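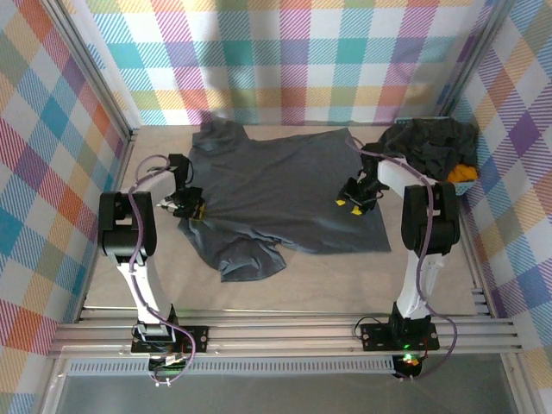 Folding a shirt is wasted time, wrote one reader after my last column, because the shirt will be opened again in two days and no one at the office will look for the crease. She signed only as Pusdale, which I think is her town. I have read her letter several times, and I would like to disagree with her politely.

I learned to fold in my aunt's laundry shop in Arnetberg, where I worked every March when the hotels sent their winter shirts. The rule of the shop was that a shirt must lie flat before anybody folds it. First the body, then the sleeves. A sleeve that is bunched up at the beginning will be bunched up inside the folded shirt also, and there it makes a hard lump which you find only when you put another shirt on top.

The reader is right in one thing. A fold does not stay for long. I take out a dark blue shirt in the morning, I wear it, and by lunch it has forgotten everything I did to it. But I do not fold for lunch. I fold for the drawer, and for the person who opens the drawer at six o'clock with one eye closed.

I also know the other way of living. When I first moved to Liltadari I had one chair in my room and all my clothes were on it. To find a shirt I had to lift 20 other things, and then I ironed it anyway, so I did the work two times and had the bad temper as well.

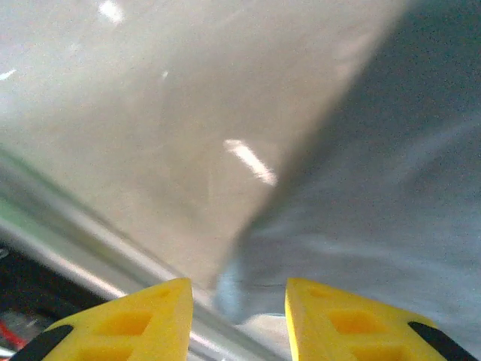
What I would ask of a beginner

Please do not start with a whole basket. Take one shirt and a table with enough free space around it. Pull the cloth gently from the hem and smooth it from the middle to the outside with your open hand. If a corner curls over, turn it back before you continue. Small creases you may forgive.

I do not believe that folding makes us better people, and I have known very good people with terrible closets. I only say that it takes a short time and that it is quiet work. My reader from Pusdale may keep her chair. I would only like her to try it with one drawer, until next week, and write to me again.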